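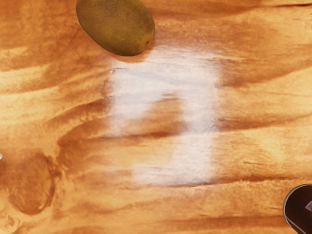 Print this page | E-mail this page

Section 9. Planning and Budgeting for a Tabletop Cell

Complete this section before a purchase request is submitted. The steps apply to the Flekex arm and to any simulation seats ordered with it.

1. List the tasks the cell is expected to perform in its first year. For each task, name the objects to be handled and the surface on which they will rest.

2. Decide which tasks can be tried in simulation first. A simulation seat costs $1142 per year and may be shared by one team.

3. Measure the table and the floor around it. Allow space for the arm at full reach, the control cabinet and a clear walkway.

NOTE: Tables already on site may be used if they are level and can bear the weight of the arm. Record the finish of the tabletop on the order form – grain, gloss and color all affect camera settings.

4. Enter the base price of the arm and stand, $3243, on line one of the budget sheet. Grippers, cameras and cabling are entered separately.

5. Set aside $500 for test objects and replacement finger pads. Fresh produce is charged to this line as well.

6. Obtain a written quotation from Tetel for delivery and installation. Quotations issued before June must be renewed.

CAUTION: Do not order a gripper on the basis of simulated results alone. Grip force on soft or rounded items must be confirmed on the physical arm.

7. Send the completed sheet to Wulan Pangaribuan for budget review. Technical questions – including those on power supply and network access – should be directed to Waldemar Bielecka.

NOTE: Requests that combine equipment and simulation seats are reviewed together. Changes made after approval require a new sheet.

Print this page | E-mail this page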